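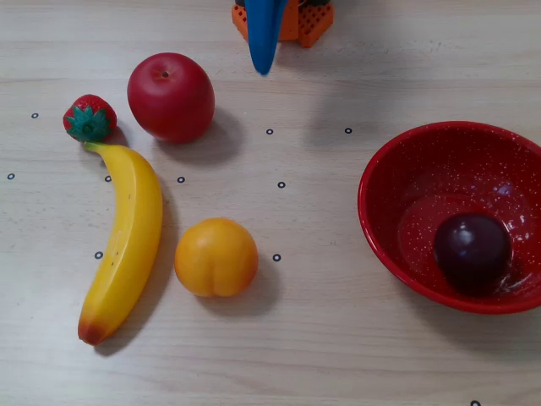
Play fruit is back at the Waka toy library

2023-07-15, by Ritu Goel

If your kids have been asking me when the pretend grocery corner opens again (mine certainly have, usually at bedtime), I finally have an answer for them. It's open! The toy library on Skavgate has its play food back on the shelf, and you can borrow it starting this morning.

The old set went into retirement in June, after a lot of chewing and one long summer in somebody's sandbox. Adwoa Agbenyega, who runs the front desk, sorted through every crate and kept whatever still scrubbed up well. The rest was replaced with money from the spring bake sale, which brought in $454. That's a lot of lemon bars, and I ate my share of them.
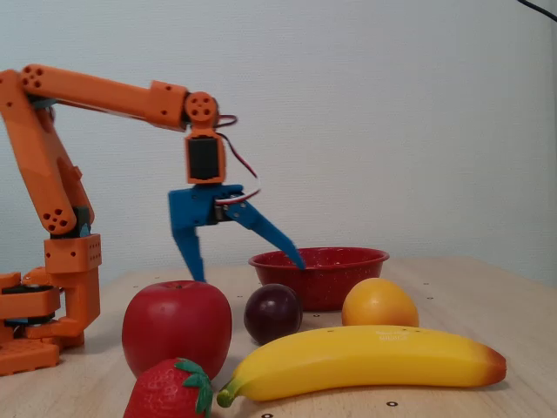
Borrowing works the same way it did before. You get a set for 2 weeks, you can renew it once at the desk, and you bring it home in one of the cloth bags hanging by the door. I went over to have a look before opening, and I'm already fond of the red bowl, which sits on the pale table with the fruit and looks like something out of my grandmother's kitchen. It goes out with the fruit set, so please bring it back with the fruit set too. The apple is a nice big shiny one, and my youngest has put in her claim on it.

Julián Gallardo, whose twins are probably the library's best customers, told me they play store for an hour at a stretch at his house. "They charge me six dollars for a banana," he said. "Then they won't give me change." I've had the same trouble at my place, and we don't even have a cash register!

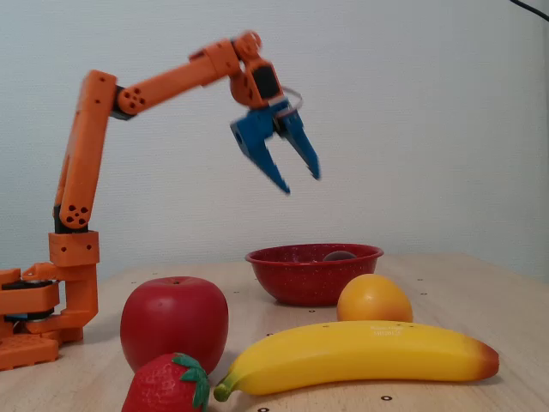
There is a register you can borrow separately, by the way, plus a little scale, but Adwoa says the drawer on the register sticks and she'd like to get it fixed first. Stelios Karamanlidis has offered to take it home and see what he can do. If you're handy with small springs, I'm sure he'd be glad of the company.

Washing is the one thing I was asked to pass along. Warm water and dish soap for the fruit, please, and let it all dry overnight before it goes in the bag. No dishwasher, even on the top rack. Somebody tried that with the old pears and they came out a very strange shape.

The waiting list for the first sets is a sheet of paper on the front desk, and you can add your name any time the library is open.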